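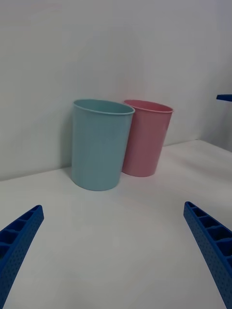
Running the swim club lunch counter at Plumgate

Lionel Haslam has been buying, washing and losing cups at the Plumgate outdoor pool for most of his working life. He took over the lunch counter from his aunt when he was 24 and has kept it open every summer since, apart from one August when the pool was drained for repairs. We talked on Friday, December 27, 2024, when the pool was closed and he was doing the ordering for next season.

The counter is a hatch in the side of the changing block with a kitchen behind it. It sells soup, grilled cheese, hot dogs, coffee, lemonade and a rice pudding that people ask for by the bowl. Haslam does most of the cooking. In high season he has two people on the hatch and a student who washes up.

"People think it's a snack bar, and I suppose on the license it is," he says. "But we do a proper lunch. On a hot Saturday I'll do 138 lunches between eleven and three. After that it's all ice cream and I can sit down."

He stopped using throwaway cups six years ago. The pool had been paying for extra trash pickup every summer, and the wind took a lot of the paper cups over the fence into the field behind. The farmer, Paavo Ruotsalainen, used to bring them back in a feed sack.

"He never said much. He'd put the sack down by the hatch and buy a coffee. In a paper cup," Haslam says. "His wife was the one who told me the calves were chewing them."

Anneli Ruotsalainen remembers it the same way. She swims at Plumgate four mornings a week and still does. "I told him once, and then I told him again in front of a line of customers," she says. "The second time worked."

Haslam bought plastic cups that could be washed, 500 of them, and began charging a deposit. The first deposit was a quarter. Children left the cups on the grass anyway, and other children picked them up and cashed them in, which he had no problem with. The trouble was with the adults, who took them home.

"A quarter is nothing. You've basically sold somebody a cup for a quarter," he says. "I was down to half by the end of that first summer. I'd see them at people's houses. I went to a birthday party and the juice was in my cups."

He raised the deposit to a dollar the next year and had some complaints. A few regulars felt they should be let off because he knew them. He let them off for a week and then changed his mind. Everyone pays it now, including the lifeguards and including his sister.

Losses have come down a lot. Last season he was short 32 cups when he packed up, and he expects a few of those to turn up in the spring when the hedge is cut back.

The washing was harder to sort out. For two summers it was done by hand in a double sink, and the cups were never dry when they were needed. Stacked damp, they stuck together and smelled. Haslam tried racks, then dish towels, then a fan. In the end he bought a used machine from a school cafeteria that was closing. Nassoro Biwott, who services kitchen equipment in the area, installed it and has kept it running.

"It's a good machine but it wants soft water, and the water out there is like liquid chalk," Biwott says. "I told Lionel to put a softener on it. He said he'd think about it. So I replaced the heating element, and then he put a softener on it."

Plastic doesn't dry in a dishwasher the way china does. It doesn't hold the heat, so the water sits in drops. Biwott's advice was to leave the door open at the end of the cycle, shake each rack once and let it stand upside down on a mesh shelf for 20 minutes. Haslam bought enough extra racks that there is always one drying while another is in use.

"That was the whole answer," he says. "More racks. I spent two years on towels."

He has opinions about the cups too. Straight-sided ones look neat and are a nuisance to pull apart. Anything with a handle won't stack and takes up double the space in the machine. Dark colors show every water mark. He won't buy clear, because clear plastic clouds after one season and then customers think it's dirty.

The soup is served in bowls, and those are china. He tried plastic bowls once and found that tomato soup stained them for good. The china bowls get broken now and then — mostly by him, he says, carrying too many.

Joonas Hirvonen, who ran the hatch for three summers while he was in college, says the deposit was the part of the job he liked least. "You need change all day. Everybody comes up with a ten at noon, and at five they all want their dollar back, in wet swimsuits, at the same time," he says. "I had a system with two cash boxes. Lionel said it was too complicated, but he still uses it."

Haslam confirms that he does. One box is for food and the other is only for deposits, and the second one has to come out even at the end of the week. When it doesn't, he writes the difference on the wall calendar and leaves it.

He has been asked to talk to other pools about switching over. What he tells them is to price the machine before they price the cups, and to check whether the drain in the kitchen can handle it. His couldn't, and a plumber had to come and lay a wider pipe in the middle of July.

Next season he plans to put the lemonade up by 50 cents and to drop the hot dogs on weekdays, when they don't sell. The rice pudding stays as it is. He is thinking about opening an hour earlier for the morning swimmers, who currently bring their own coffee.

"Anneli has been asking for that," he says. "She's only asked once so far."

The counter opens with the pool on the first weekend in June. Deposits are refunded until closing time, cash only.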